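Notebook, door task, simulation bench
19/03/2021
Entry by Leen Saliba, for the Plorndale night-rounds project

Work continued on the door task in the rendered room. The two-arm model is to open the wooden door by its light-colored hardware, as the night porters at Plorndale do on each round. A full round covers 58 doors. The batch planned for this branch is 700 runs, with the Uleck grasp settings left unchanged.

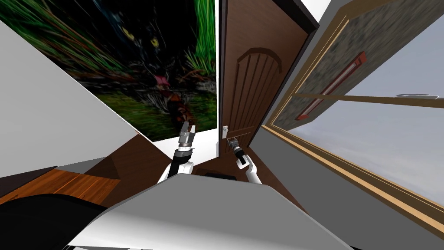
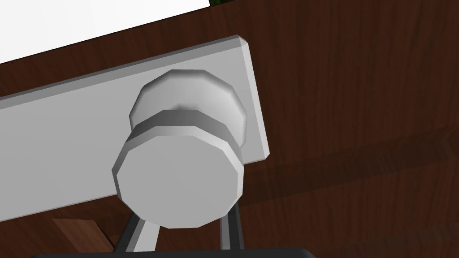
Florin Pîrvu wrote back that the door is the smaller part of the job. On a round the porters also listen, smell for damp and notice who is still working late, and he asked which of them would do that once the machine has the corridor. He would like the question settled with the night staff before August.

His point is accepted. Action: Sebastian Grecu to draft a revised duty list in which one porter keeps a walking round and the second moves to the desk, with training hours paid. No post is to be removed on the strength of simulated results.

Open items
Finger spacing at the knob: keep present value until the batch is complete.
Approach angle: Chia-hao Chang to review.
Log format: still differs from Pascu. Convert before sending.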